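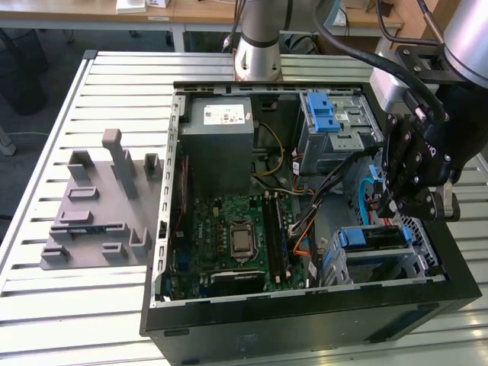 Notebook > Branch Systems > 2019

28/05/2019
Kagiso Kruger

Catalog and notices, Gulliven branch. Started with the closure calendar. The long weekend hours were entered in the staff calendar but never copied to the public one, so the holds system went on setting pickup dates for days the doors were locked. Pulled the list: 76 holds with a pickup date inside the closure. Moved all of them to the next open day and stopped the expiry notices before the evening run.

Nobuhle found 29 more under the old Görtz branch code. Those don't show up in the normal report. Changed them by hand. The old code should have been retired when the Görtz collection moved, and it is still attached to two item types (large print and local history). Asked Khanyisile whether anything depends on it. She thinks only the yearly count does. Leaving it until she checks.

Fine waiver: ran the script on the test copy first. It cleared fines for the closed days and left the earlier ones alone, as it should. One account came out with a negative balance. The patron had paid at the desk on the first morning back, so the waiver was applied on top of the payment. Put in a check for payments and ran it again. Clean this time. Will run on the live system tomorrow after backup.
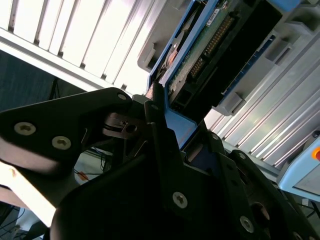
Photo competition entries. Karabo wants the youth entries shown on the catalog home page through September. 111 files came in, 27 of them too small to print at the size on the poster. They are fine for the screen. File names are a mess, mostly whatever the phone gave them. Renamed by entry number and kept the originals in a separate folder. Credits have to appear next to each photo, and the banner tool strips captions when it resizes. Tried putting the credit in the title field and that survives.

Local history kiosk: text size setting still resets at closing. Same as last week. Not looked at today.

To do:
- live run of waiver script, after backup
- Khanyisile re Görtz code
- send Karabo the list of small files
- copy the rest of the year's closures into the public calendar, then get Mwanahawa to read it against the printed sheet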